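短期宣教队该问自己的几个问题

每年一到这个时候，教会的群里就开始转报名表。圣诞前后去一趟，十天，最多两周，行李箱里塞满文具和旧衣服，回来做一次分享会，放一段配了音乐的视频。我参加过，也带过队，所以下面这些话有一半是说给自己听的。

我对短期宣教队的怀疑不是一下子来的。头一年去昆顿（Cundton），我回来以后逢人就讲那里的孩子多么喜乐，讲到自己都感动。第二年再去，当年跟我们学唱歌的那批孩子，会唱的还是那两首，是另一支队伍教的，动作都一样。当地教会的传道人很客气，给我们安排了同样的行程：上午儿童营，下午探访，晚上培灵会。我后来问他，我们没来的时候这里做什么。他想了一下说，你们没来的时候，我们比较有时间探访。

这句话我在分享会上没有讲。

先说钱。我们那支队伍一共募了两笔款，一笔是给队员的机票和食宿，一笔叫“当地事工”。机票这一笔不用怀疑，每一分都花掉了。“当地事工”那一笔，最后大半变成了儿童营的T恤、横幅、糖果，还有一台我们用完就带回来的投影仪。给当地教会留下的奉献，折算下来还不到一个队员的机票钱。我不觉得有谁存心要这样，预算表每一行都有人签字，每一行单独看都合理。可是把它们加在一起，读起来就像一份旅行社的报价单。

有人会说，钱不是重点，重点是生命影响生命。这句话我听了许多年，越听越不明白它的意思。影响了谁的生命？问队员，十个里有九个会说“其实我得到的比我给的还多”。我以前觉得这是谦卑，现在觉得这是一句很诚实的账目说明。既然得到的比给的多，那募款信上为什么写的是反过来的话？

再说数字。某年夏天我们的报告上写：儿童营参加人数479，举手决志263。这两个数字印在周报上，又印在年终的感恩册上。我是现场记数的人，所以我知道479是怎么来的，是把每天到场的人数加起来，同一个孩子来了五天就算五次。263呢，是讲员在台上问“愿意跟耶稣做朋友的请举手”，台下的孩子举了手，翻译把问题又翻了一遍，又举了一次。我当时在表格上填了，没有写备注。报告送出去以后也没有人来问，大家都很高兴。

我不是说孩子的信心不算数。主耶稣说让小孩子到我这里来，我信这句话。我怀疑的是那张表格。一个九岁的孩子，在一群发糖的外地人面前举手，这件事要怎么理解，起码应该由一年以后还认识他的人来说。我们不认识他，连他的名字都念不准。

基萨达（Quezada）那边的情况稍微不同。那里的教会老一些，自己有主日学，有诗班，有一间漏雨的图书室。我们去的那年，队里带了一套叫“多尔特奥”（Dolteo）的门徒训练教材，总会推荐的，共十二课，要我们在八天里上完。教材编得不差，我自己也用过。可是当地的老师坐在后排，大多数时候在做笔记，很少发言。到第五天我才知道，他们自己已经有一套课程，教了好些年，用的是本地话，还有本地的故事。没有人问过他们，他们也就没有提。客人来了，总要让客人把带来的东西拿出来。

这件事最让我难受的地方在于，我们每个人都是好意。好意让人很难开口。你要是在筹备会上说“我们是不是先问问那边需要什么”，马上会有人说已经问过了，而且真的有一封邮件为证。邮件里问的是：“请问你们希望我们来的时候做儿童事工，还是做门徒训练？”对方回答：“都好，感谢主。”我把这样的回信读过很多遍，它能读出来的只有礼貌。

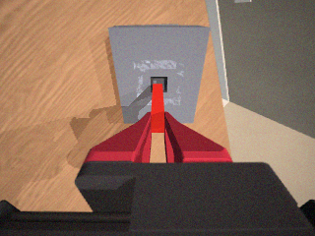
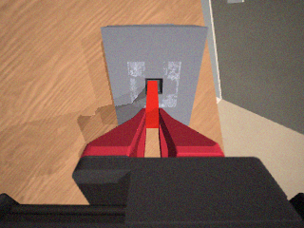 雷梅迪奥斯·加利亚多（Remedios Gallardo）读了这篇文章的初稿，回信写得很不客气：你说的问题我都承认，可你漏掉了一半。我们教会当年要是没有短期队来，连那间图书室都不会有。书是一箱一箱背过来的，有些到现在还有人借。你只看见糖果和T恤，是因为你只待了十天，这不正是你自己批评的毛病吗？还有，你说当地老师坐在后排不说话，好像他们受了委屈。我坐过那个后排。我不说话，有时候是因为讲得不错，我在听。

她说得对，至少关于后排的那一段说得对。我把沉默都读成了委屈，这也是一种自以为是，跟把举手都读成决志差不多。这一段我原来写得更重，收到信之后改过，现在留下来的是我仍然愿意负责的部分。

不过图书室的事我后来又想了想。背书过去的那几支队伍，据她说，前后来的是同一批人，隔一年来一次，连续来了很久，其中两个还学了当地的话。这跟我们的做法已经不是一回事了。我们每年换一批队员，理由是让更多弟兄姊妹有机会参与。这个理由完全是从我们这边出发的。对那边的人来说，就是每年重新认识一群陌生人，重新介绍厕所在哪里，重新解释为什么晚上不要单独走到河边去。

我们教会有一位长辈，达尔多·阿兰西维亚（Dardo Arancibia），早年在外面服事过很久，现在每次差传祷告会都坐在靠门的位子。有一次讨论要不要新开一个工场，地点都选好了，叫斯特塞罗（Stesero），照片也放了，气氛很热。他问了一句：那里现在有没有教会？负责的同工说有，有515个信徒。他又问：他们的牧者叫什么名字？会议室里安静了一阵，后来有人说回去查一查。新工场还是通过了，查到的名字有没有人记住，我不清楚。

我写到这里，大概会有人问我，那你主张不去吗？我还没有走到那一步。年轻人出去一趟，看见别处的弟兄姊妹怎样敬拜，怎样在停电的时候继续唱诗，这是有益处的，我自己就受益过。那就照实说好了。募款信上写“请帮助我们去学习”，行程表上写“参观与交通”，报告里不要放决志人数，放我们听了几篇当地人讲的道。我猜这样的信募到的钱会少一些。少多少，就说明原来那封信里有多少是靠别的东西在支撑。

我也想看看，如果有一年我们把机票钱全部省下来，寄过去，请当地教会自己决定怎么用，不要求照片，不要求报告，我们会不会觉得空落落的。我在同工会上提过一次，有人说这样弟兄姊妹会失去负担。我没有反驳，可是一个要靠出门十天才能维持的负担，到底有多重，我是怀疑的。保罗在耶路撒冷的捐项上写了那么多话，读起来很啰嗦，又是安排人护送，又是怕人挑剔。他在意的是钱怎样清清楚楚送到圣徒手里。我没有读到他安排哥林多的青年去耶路撒冷办夏令营。

当然，这样用经文也不公平，保罗自己就到处跑。可他一住就住一年半、三年，给人写信点名问安，一长串名字，有时候一整章差不多都是名字。我试过写一份这样的名单，写我在昆顿认识的人。写下来的头几个都是我们自己的队员。

十二月的队伍已经报满了，领队不是我。我给领队写了一封信，请他在出发以前做两件事：打一次电话，不发邮件，请当地的传道人讲讲他们这个月本来打算做什么；另外把行程空出两天，什么也不安排，由他们来填，或者不填。领队回信说第一件可以，第二件有困难，队员请了假出来，空着两天不好交代。

我又回了一封，问他是要向谁交代。到今天还没有收到答复，他们这几天在打包，可能也忙。

2019年11月28日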